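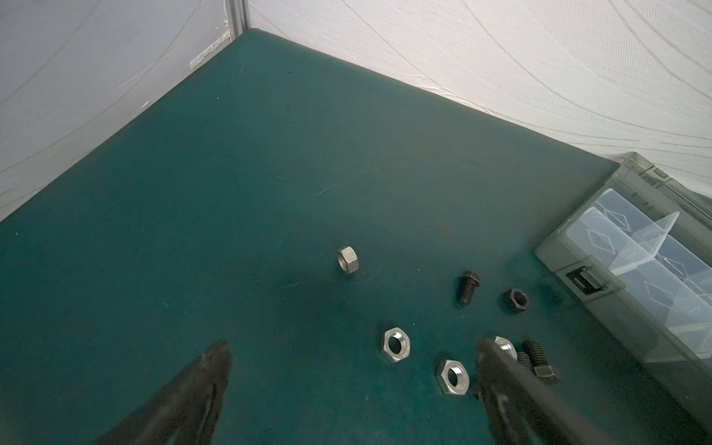

3.2 Teaching the sorting task by remote control

We chose fastener sorting because it looks so easy and is such a good teacher. The operator works at the Hiltar hand controller and brings the nuts and bolts, silver and black, from the green mat to a clear box with compartments (Figure 4, wrist view). Each of our 6 operators had a short practice with the Drirkine software and then gave us demonstrations until we had 200 in all, every one begun with a fresh scatter of parts.

We asked people to take their time, and we are very glad we did! A nut lying flat wants quite a different approach from one standing on its side, and our more patient operators soon found their own small ways of coming at it - some turned the wrist first, some came in low and let the fingers settle around the flats. We kept all of these styles in the training set, even the rather roundabout ones.

Placing was slower than picking. The cross dividers stand upright and the fingers have to reach down between them, so we allowed a second attempt at any placement and marked it as such in the log. Demonstrations in which a divider was knocked out of place were set aside, 9 of them altogether.
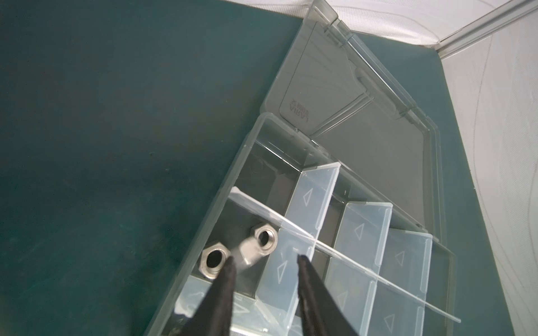 Figure 4. Wrist camera views from the sorting task: the parts on the mat, and two silver nuts in a compartment of the open box.

3.3 Preparing the demonstrations

Long pauses were trimmed before training, but hesitations close to a part were left in.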